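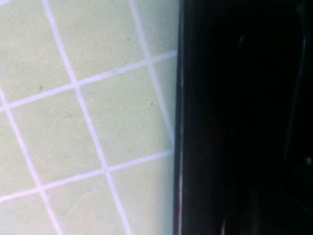 ## Zwischenbericht zum Vorhaben "Schnittmusterarchiv Dogbe"

Berichtszeitraum: Februar bis August
Zuwendungsempfänger: Trägerverein Trudura
Zuwendungsgeber: Förderfonds Pralteo

### 1. Stand der Erschließung

Gegenstand des Vorhabens ist die Sicherung und Verzeichnung der Schnittmuster aus dem Nachlass der Kleiderfabrik Dogbe. Nach Abschluss der Eingangsprüfung umfasst der Bestand 1434 Bogen. Die im Antrag genannte Zahl beruhte auf einer alten Lagerliste, in der die Kinderkonfektion nicht geführt war.

Bis Ende August wurden 764 Bogen vollständig verzeichnet. Erfasst werden Modellnummer, Größe, Papierart, handschriftliche Vermerke und Erhaltungszustand. Die Modellnummern der frühen Jahre sind mehrfach vergeben worden. Der Verein hat sich daher entschieden, eine eigene laufende Signatur einzuführen und die historische Nummer in einem zweiten Feld mitzuführen. Die bereits angelegten Datensätze wurden im Juni entsprechend umgestellt.

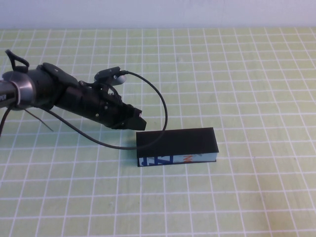 *Hellgrüne Tischfläche mit weißem Linienraster*

### 2. Konservatorische Maßnahmen

Von den verzeichneten Bogen sind 530 trocken gereinigt, geglättet und in säurefreie Mappen umgelegt. Bei 111 Bogen besteht weitergehender Bedarf: Risse entlang der Falzkanten, Klebestreifenreste und in Einzelfällen alter Schimmelbefall. Letztere sind getrennt verpackt und werden bis zur Vorlage eines Kostenangebots der Papierwerkstatt nicht weiter bearbeitet.

Die Rollenware konnte im Berichtszeitraum nicht begonnen werden. Die bestellten Archivkartons in Überlänge trafen erst im Juli ein - die Bestellung war im März ausgelöst worden.
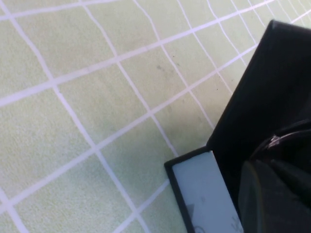

*Rasterfläche in Schrägansicht*

### 3. Datenbank und Zugänglichkeit

Die Verzeichnung erfolgt in der Anwendung Revent. Nach anfänglichen Schwierigkeiten beim Import der Größentabellen läuft das System stabil. Offen ist die Frage der Nutzungsrechte an den Modellzeichnungen, die einem Teil der Bogen beiliegen. Bis zur rechtlichen Klärung werden diese Zeichnungen ausschließlich intern geführt und in der öffentlichen Ansicht durch einen Hinweis ersetzt.

Im Mai fand ein Werkstattgespräch mit ehemaligen Beschäftigten der Zuschneiderei statt. Mehrere Kürzel auf den Bogen, die bislang nicht gedeutet werden konnten, ließen sich dabei einzelnen Abteilungen zuordnen. Das Protokoll liegt dem Bericht als Anlage 2 bei.

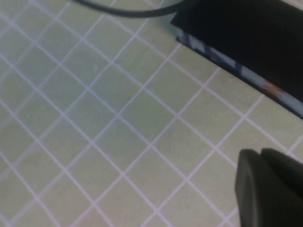

*Weißes Raster auf blassgrünem Grund*

### 4. Mittelverwendung und Ausblick

Die Personalmittel wurden planmäßig abgerufen. Im Ansatz für Verpackungsmaterial zeichnet sich eine Überschreitung ab, die nach derzeitigem Stand durch Minderausgaben bei den Reisekosten gedeckt werden kann. Ein Antrag auf Umwidmung wird gesondert gestellt.

Für das kommende Halbjahr sind die Verzeichnung der Damenoberbekleidung, der Beginn der Arbeiten an der Rollenware und die Freischaltung der ersten Datensätze vorgesehen. Der Verein bittet um Mitteilung, ob der Verwendungsnachweis wie im Vorjahr in Papierform einzureichen ist.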